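Getting rid of kids' stuff when the kids don't want you to – how do you do it?

marzipan_jo
So we're moving in the summer, from a three-bedroom house to a two-bedroom apartment in Lirnmont, and I've started on the toy situation. I have two boys, 5 and 8. The little one has decided that every single thing he has ever touched is his favorite. A cracked sand shovel, favorite. Half a dinosaur, favorite! I tried doing it together with him in March and we ended up with more toys in the bedroom than we started with, because he found things at the back of the closet.

My sister says just do it at night and they'll never notice. My mother-in-law says that's lying. What do you all do?

tallgrass77
Night. Always night. I've done it for years with three kids and the only thing anyone ever asked about was a plastic trumpet, and I said I didn't know where it was, and by then I really didn't.

ColetteB
I'm on the mother-in-law's side, sorry. My parents did the night thing to me when I was seven and I still remember standing in front of the shelf. It was a stuffed walrus. I'm 41.

What worked for us was a "maybe" bin. Each kid gets one, they fill it themselves, and it goes up on top of the wardrobe for two months. If they ask for something, they get it back, no speeches. Whatever's left at the end goes to the thrift store and they come along to drop it off. My daughter likes handing the bag over the counter, she feels very important.

I use the soft fabric kind because they fold flat when you're between rounds and don't hurt when one slides off onto your head (ask me how I know).

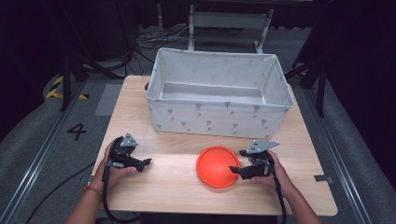
The first round was slow, I won't pretend otherwise. She put in one hair clip and a sock. Then her brother started filling his and it turned into a bit of a race, and by the weekend both of them were full. They got three things back out over the two months, and the rest went without a peep.

– Colette Boyer

tallgrass77
Sorry about the walrus, but two months on top of a wardrobe doesn't help somebody who's moving. She needs it gone. And where are you all getting the closet space for a maybe bin?

marzipan_jo
Ha, yeah, the wardrobe is one of the things that's not coming with us. I do like the idea though. Could I do it shorter, like three weeks?

ColetteB
I don't see why not. Just tell him the date up front and put it on the calendar where he can see it.

dadof_pip
We did three weeks and it was fine. I'd say the bigger thing is what you do about sets. Anything with lots of pieces, count it as one thing or you'll be there all night arguing over a single train car. We had a Skiketti marble run that I swear bred in the dark. It all went in one bag, and off it went to my cousin.

Also take a photo of the drawings and the cardboard stuff. I have 1,386 pictures in an album called Art and I've kept maybe a folder's worth of paper.

tallgrass77
And do you ever look at the 1,386?

dadof_pip
No. But neither does he, and everybody's happy.

quiltnight
Different opinion: don't declutter before the move, do it after. We got rid of a ton before ours and then the new place had a weird little room under the stairs where all of it would have fit, and I ended up buying the same kind of play kitchen again. Used, but still. Kids lose their house and their school in one go, and I'd let them keep the half dinosaur till they've settled in.

tallgrass77
Movers charge by the load, quiltnight!

quiltnight
They do, and it cost us 176 dollars extra for the last bit we took. I'd pay it again over a crying five year old.

marzipan_jo
Okay, I think I'm going to mix these. The boys each fill a maybe bin, three weeks, date on the fridge. Sets count as one. The half dinosaur is coming to Lirnmont because I don't have the strength. And I'm doing the broken crayons and fast food toys at night, and my mother-in-law doesn't read this forum.

ColetteB
Good plan. Watch out for the closet though, check the back of it first while he's at school.

tallgrass77
I can live with that. Let us know about the trumpet equivalent, there's always one.

Related threads
Best way to pack books without wrecking your back
Sharing a bedroom at 5 and 8 – bunk beds or not?
Thrift stores that still take stuffed animals
What did you regret giving away?

Contact us | Forum rules | © Plamuvora Family Boards | Back to top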